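Self-Hypnosis Audio Course: Frequently Asked Questions
Last updated 2021-08-07

What is the Graston course?
Graston is a self-hypnosis course made of 16 audio sessions. Each one runs 20 minutes. You listen at home, on your own schedule, and work through the sessions in order.

Do I need any experience?
No. Session one starts with breathing and a simple countdown. If you have meditated before, parts of it will feel familiar.

Will I be asleep or unconscious?
No. Most people describe it as being relaxed and focused on the voice. You can open your eyes and stop whenever you want. If you do fall asleep, you will wake up as you would from a nap. Repeat that session the next day.

Can I be made to do something against my will?
No. The recordings contain suggestions, and you are free to ignore any of them. The full scripts are in the Stedik app under each session, so you can read every word before you listen.

Where should I listen?
Pick a chair with back support in a room where you won't be interrupted. Turn off notifications. A bed is fine for the evening sessions.

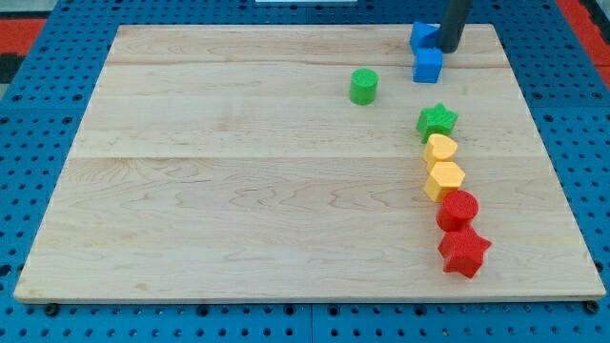
Never listen while driving, cooking or using tools. This applies to the short "Reset" tracks too, even though they don't include a full induction.

How often should I practice?
Once a day is enough. Missing a day does no harm. Stay on each session for at least two days before moving to the next.

What if nothing happens?
Give it a week. Some people notice heavy arms or slower breathing right away, and others notice very little until session four or five. Try a different time of day, and use headphones if you have been playing the sessions through a speaker.

Who should not use the course?
Do not use it if you have epilepsy or a history of psychosis. If you are being treated for any mental health condition, ask your doctor or therapist first. The course does not replace medical care.

What is the difference between Graston and Tapia?
Tapia is our shorter program for sleep only. It has six sessions and no daytime tracks. The price is listed on the Tapia page.

I bought the course from Clivetti before April. Do I still have access?
Yes. Log in to Stedik with the email address you used at Clivetti. If your sessions don't show up, send us your order number.

Can I get a refund?
Yes, within 30 days of purchase. Use the contact form and choose "Refund."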